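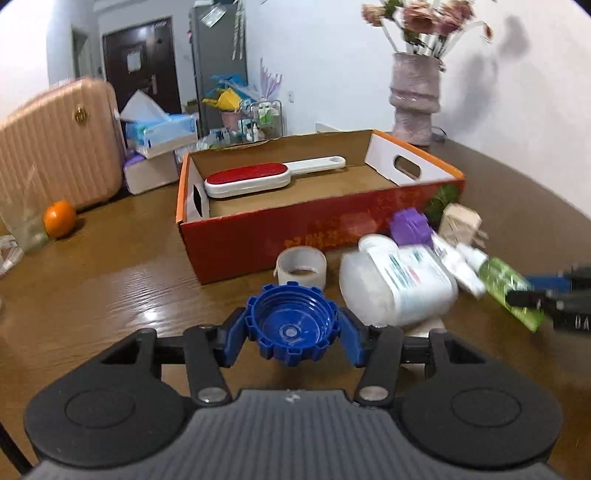 April, table clear-out, carried on after lunch

Blue cap off first. Notched rim, thread inside looks the sort that should fit the Porkeck bottles, but try before binning anything. Spare caps go in the small tin, NOT loose in the box again.

Box: the cardboard one with red sides and the handle holes. Only the lint brush in it so far (red pad, long white handle). Plan is cleaning things in there and nothing else. Jug to go in on its side if it will, otherwise under the sink. Check lid is tight, last one leaked and took the bottom out of a Skesell carton.

White tape - keep out, need it for labels. Ran out of the Flirolell stuff halfway through the shelf and had to borrow.

Small white bottle, green patterned bottle: read the labels properly, write contents + 500 ml or whatever it is on the list, then wire rack. Rack is getting full. Tiago Esteves wants the bottles by height, I'd go by use. Ask him agian before moving any.

Odds and ends on the table:
plug adapter (beige) - drawer with the leads
purple block - toy bag
green sprig - with the lavender stems or chuck
orange - eat it
tissues stay where they are, people use them

Pink suitcase. Not to be packed till the box is finished, or things will end up in the wrong one, like with the Ghoneim parcels. Limit on the case is unchanged. Put heavy stuff at the wheel end.

Fridge papers: leave. Notice on the door: leave as well, ask Tiago if still current.

List number for this box is 509. Write it on both white ends so it can be read whichever way it gets shoved in. Four labels cut, two for the box, other two for the jug and teh storage box at the back.

Still to do: wipe table, find marker, glass to the sink.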